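Chapter 4
Keeping Things: How Households and Towns Look After Their Records

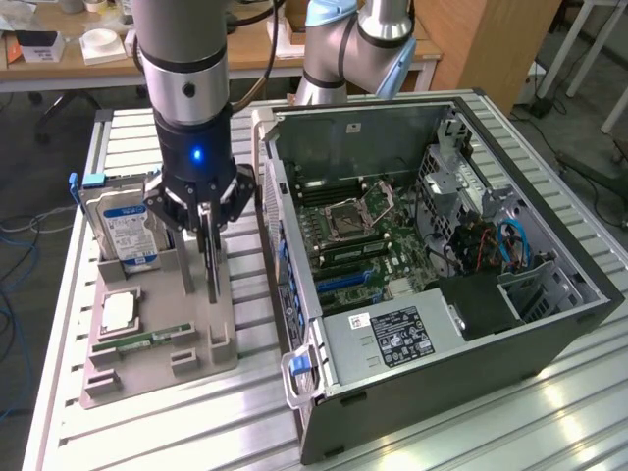 Fig. 4.1 A 3.5-inch hard disk drive in its caddy, with a blue pull tab along the top edge.

Posted in September by the Cirkwood Readers editorial desk
Filed under: Everyday History > Archives and Memory

If you have ever gone up into a loft to look for one particular letter, and come down two hours later with dust on your knees and somebody's school report in your hand, then you already know a good deal about archives. You know that people keep far more than they mean to, that they rarely write on the box what is in it, and that the thing you want is nearly always underneath something heavier.

In this chapter we shall spend most of our time in Naltness, a small harbour town whose records go back further than its harbour wall. For a very long while the town's papers lived in a single oak chest in the church porch. It had a good lock, and a lid so heavy that two people were needed to lift it, and into it went everything: rents, quarrels over fishing rights, lists of who had paid for the bell rope and (rather more often) who had not. When the chest was finally emptied it held about 80 bundles, tied up with whatever string had been handy. Seven of them had been nibbled by mice, and we shall come back to the mice in section 4.3, as they have more to teach us than you might suppose!

Across the water, the people of Esta did things quite differently. They copied their important papers into bound ledgers, nine in all, and kept these in different houses, so that a fire in one kitchen would not carry off the memory of the whole island. It was slow and tiresome work, and the copyists grumbled about it in the margins, for which we can be very grateful, as the grumbling is often livelier than the records.

Paper, of course, is only one way to keep a thing. Later on we shall look at the Kotian collection of sound recordings, and at the disks and tapes on which so much is stored today, and ask how long each can be expected to last. Before you read on, you might like to find the oldest piece of writing in your own home and make a note of where it was kept.

Last updated: September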